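# Chapter 9: Planning a Task for a Kitchen Arm

In earlier chapters you wrote programs in which the arm moved between fixed points and nothing on the table mattered. This chapter is concerned with tasks in which the objects matter a great deal. You will learn to describe a work area, to choose a safe path above it, and to write a task plan that another team can follow without asking you questions.

The material is drawn from the Helmy Project, a student robotics program at Gusside Technical School. Students in the program work in teams at a kitchen counter, and each team prepares a written plan before it is given time on the arm. The plan is graded separately from the run. A team may lose points in the run and still earn full credit for a plan that was clear, complete, and honest about its limits. 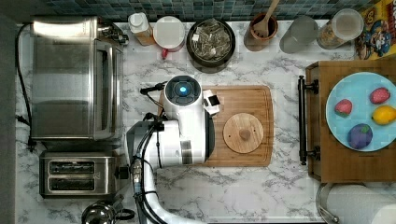

Page 230

## 9.1 The Work Area

A work area is the part of the counter that the arm must reach in order to complete a task. It is smaller than the counter itself. In the Helmy layout, a cutting board with a round wooden lid on it lies in the middle, and a tray with a plate of toy fruit stands to the right. The toaster oven, the toaster, and the kettle stand on the left. They belong to the surroundings, and they must appear in the plan all the same, as the arm may pass near them.

Every object in a plan is placed in one of two groups:

- **Task objects** are those the arm is meant to touch or move.
- **Standing objects** are those the arm must leave alone.

An object may change groups when the task changes. The lid on the cutting board is a task object in Exercise 9.2 and a standing object in Exercise 9.4. Students often copy the list from one exercise to the next without checking it, and this is the most common cause of a rejected plan.

## 9.2 Approach and Clearance

The approach is the last part of a movement, when the gripper comes near a task object. Clearance is the open space left between the arm and everything else. The two must be planned together. A short approach may bring the elbow of the arm over a standing object, while a longer one may avoid it.

Begin by marking the position of the gripper at the start of the approach. Then trace the path of the whole arm – the gripper, the wrist, the elbow, and the cables that run along them. Cables are easily forgotten. They need room to bend, and a plan that leaves them out is not complete.

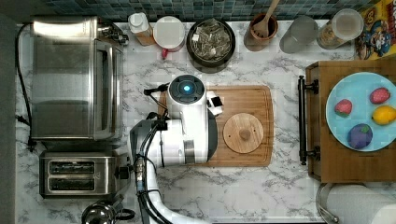

*Figure 9.2. Gripper above the cutting board, with the lid on the right half of the board.*

For the exercises in this chapter, the clearance over any standing object is set at 200 millimeters. Teams may ask for a smaller value in writing. The request must name the object, give the reason, and be signed by every member of the team.

## 9.3 Writing the Plan

A task plan has a title, a list of objects in their groups, a starting position, a series of numbered steps, and a stopping rule. The stopping rule states when the team will halt the arm and who will do it. Each step should contain one movement only. "Move above the lid and grasp it" is two steps and should be written as two.

Use the same name for an object throughout. If the plan calls it "the lid" in Step 1, it must not become "the cover" in Step 6. Names should also be plain enough for a reader who has never seen the counter.

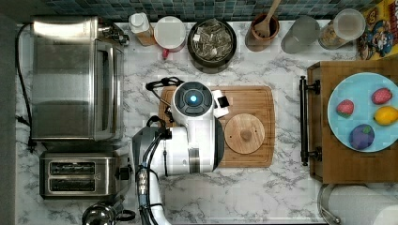 Orsolya Hegyi recalls that her team rewrote its first plan three times, and that the trouble each time was in the wording. "We knew what we meant by 'over there,'" she says, "but the other team had to run it."

Her remark points to a rule used in the Helmy Project and in this book: plans are exchanged before they are run. The receiving team reads the plan aloud and marks any step it cannot carry out as written. The writing team may not explain. It may only revise the page.

## Terms Used in This Chapter

**Approach:** the final part of a movement toward a task object.

**Clearance:** the open space kept between the arm and other objects.

**Stopping rule:** the written condition under which the arm is halted.

**Work area:** the part of the counter needed for a task.

Before going on to Exercise 9.1, review the safety rules in Chapter 2 and have your lab notebook checked by your instructor.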